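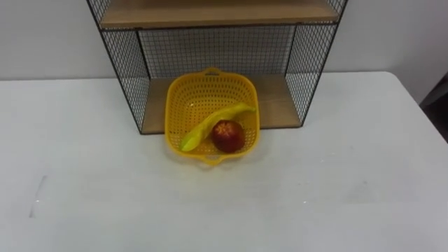

Black mesh shelf on the white table, back against the wall.

March 6, 2019

Second round of the walnut ink today, and I am much happier than I was after the first. The Jara paper took it beautifully, a warm brown with just a little red in it, and the pen strokes stayed crisp right down to the hairlines. The Osport sheets are another story. They drink the ink up and the lines go fuzzy at the edges, so I think we should keep those for the wash samples and stop fighting with them.

For anyone picking this up after me: the batch is 74 grams of crushed husks in 2000 milliliters of rainwater, simmered with the lid off until it came down to 1625. I strained it twice through the old cotton, then once more through a coffee filter, which took forever (I made tea and drank all of it, and the filter was still dripping). Gum arabic went in while it was still warm. I used the Wernetti powder and it clumped again, so next time I want to soak it overnight first, the way Nigel Ashworth told me to back when I was sure I knew better. Sorry, Nigel!

The smell is not so bad this time - a bit like wet leaves and a bit like the inside of an old cupboard. Two cloves in each bottle against mold. I know some of you swear by a splash of vodka, and I have nothing against it, but the cloves kept my last lot clean all winter and I am fond of them.

Swatch 19 is the one to look at if you only have a minute. It is three coats on Jara, dried between coats, and it has the color I have been chasing ever since we saw the Branomska ledgers. Swatch 12 was meant to match it and came out greenish. I suspect the nib, which I had used for the iron ink and may not have rinsed as well as I should have.

Still to do: tape half of each swatch over with card and put them in the south window until May, check the pH once I find the strips, and write proper labels, as my handwriting on the small bottles is a disgrace. Also need more filters.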